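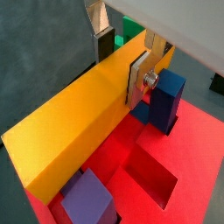
Yellow block on the bench.

01/01/2021

Quiet day, building to myself, so I used it to get the glue notes into one place. They were spread over two old books and the back of a delivery slip.

The question is still which adhesive to use for the lap joints on the Jindo shelving. The old batch was all put together with Cerkance and we had joints creeping in the warm store. Slow creep, no sudden failures, but by May the shelves had a visible sag and the doors were catching. I want that settled before any more are cut.

Test pieces are beech on beech, planed the same day, 20 mm overlap, clamped overnight in the cold end of the workshop. Same clamps for every joint. I wiped the faces with a dry cloth only, no solvent. The earlier set was wiped with meths and I don't trust it, so I have left it out of the table.

Cerkance: spreads well, long open time, easy to clean off. Held 200 N on the hanging rig with no movement that I could read on the dial. Put in the warm cupboard under the same load it began to move during the first night and had not stopped when I took it down. Same as we saw on the shelves, then. The wood is fine, the glue line is what moves.

Skimano: two-part, smells strong, goes off quickly. You get one go at lining things up and after that you need a mallet. Held 300 N cold and warm with no creep. One joint let go early, and when I opened it there was a dry patch in the middle where I had been mean with the glue. Counting that one as my fault. It leaves a dark line, which will show on anything pale.

Sowa: the powder one. Has to be mixed to the weight on the tin, and going by eye is no good — my first mix was like porridge and went in the bin. Mixed properly it brushed out thin and even. Held 300 N cold. The warm test is still hanging and I will leave it until I need the cupboard back. Line is nearly invisible after sanding.

Cost matters less than I thought. At the amount we use per shelf the difference between the three is small, and the waste from Skimano going off in the pot is worse than the price on the tin. If we do use it, mix small and often.

Rig notes. The hook was rubbing on the side plate so I filed a flat on it. Dial gauge sticks if you knock the bench, tap it before reading. The thermometer in the warm cupboard reads high compared with the one by the door and I don't know which is right. Would somebody please bring in a decent one. Sandbags are marked in pen and the pen is wearing off.

Also tried roughing the faces with 80 grit before Sowa. Can't see that it helped. The 80 grit joint was harder to close up and left a thicker line, so planed and nothing else from now on.

To do:
Leave Sowa in the warm cupboard, read the dial morning and evening.
Cut more beech blanks, same board if there is enough of it.
Repeat Skimano with a full spread on both faces.
Order another tin of Sowa, the lid on this one doesn't seal any more.
Find out how damp the Jindo store gets in winter — all of this has been dry heat so far and I have nothing on damp at all.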